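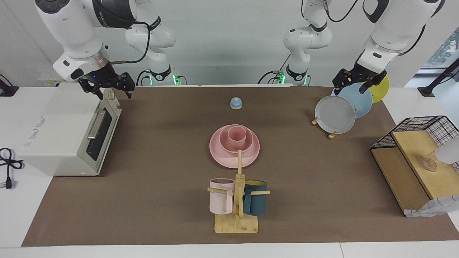

toaster oven, pink set and the mug tree, all on the brown mat

Small counter - where do plates go when theres a toaster oven?

Terence Lockwood
Moved in June, tiny kitchen. Counter is 60 inches and the toaster oven eats one end of it. Also have a pink plate, bowl and cup that match, a light blue plate, and a bamboo mug tree. No wall cabinets on that side, landlord says no drilling. Right now I stack the cup in the bowl on the plate and leave it out. Can I put plates on top of the oven? And is the mug tree worth the space or should I ditch it? Only have a couple cups. Need this sorted by Thursday, my sister is coming to stay.

Beryl Ellwood
Don't put plates on top of the oven. Top gets really hot on most of them and the manual usually says keep it clear. Check yours, also says how much gap to leave at the sides and back. Mine wanted more than I thought.

Stacking the way you have it is fine, takes up one plate's worth of counter. I'd put the blue plate under the pink one and slide the lot to the far end from the oven. Or get a plate rack that stands them on edge, I have a Fellside one, holds plenty and is narrower than a dinner plate. Unplug the oven when your done and keep the cord away from the sink.

Mug tree - keep it if you hang stuff on it. Two cups, I wouldnt bother. Could go on the windowsill tho.

wernari139
ditch the tree. or hang measuring cups on it, thats what I do. oven on a cart if you have floor space

Terence Lockwood
Thanks both. No floor space lol. Tree is going on teh windowsill, will look for a rack tonight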